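Paper Records and Their Storage in Small Offices: A Study of Three Workplaces in Jilgate

Term Project Report, Department of Business Administration
Submitted August 2, 2024

1. Purpose

The purpose of this project was to examine how small offices keep paper records after moving most of their work to computers. The study covered three workplaces in Jilgate: Bradden Insurance, Grivari Travel, and the Osman Street Dental Practice. Each office has fewer than 33 employees.

2. Method

A written survey was given to all staff members who handle records. It contained nine questions on filing habits, retention periods, and the time needed to find a document. The project team also reviewed the written filing policy of each office. Grivari Travel had no written policy, and its office manager was interviewed instead.

3. Findings

Bradden Insurance holds nearly 2,000 active paper files, sorted by policy number. Staff reported few problems in locating them. Grivari Travel sorts by departure date, and files for changed trips were often left under the old date. The dental practice keeps older charts in a separate room, and retrieval was slowest there.

Survey answers showed that employees at all three offices continue to take notes by hand during telephone calls. These notes are seldom filed. Respondents said they remain at individual desks until the matter is closed.

4. Desk Storage

Low-cost supplies are the usual means of storing current papers within reach of the user. Spending on such items is not tracked separately at any of the offices.
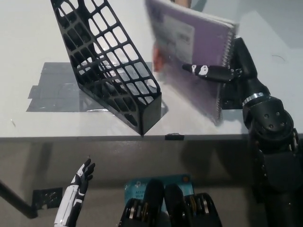 Figure 1. Black plastic file holder and purple spiral-bound notebook.

5. Recommendations

Each office should adopt a one-page filing policy and review it every September. Handwritten call notes should be dated and placed in the client file when the matter is closed. Grivari Travel should sort its files by client name.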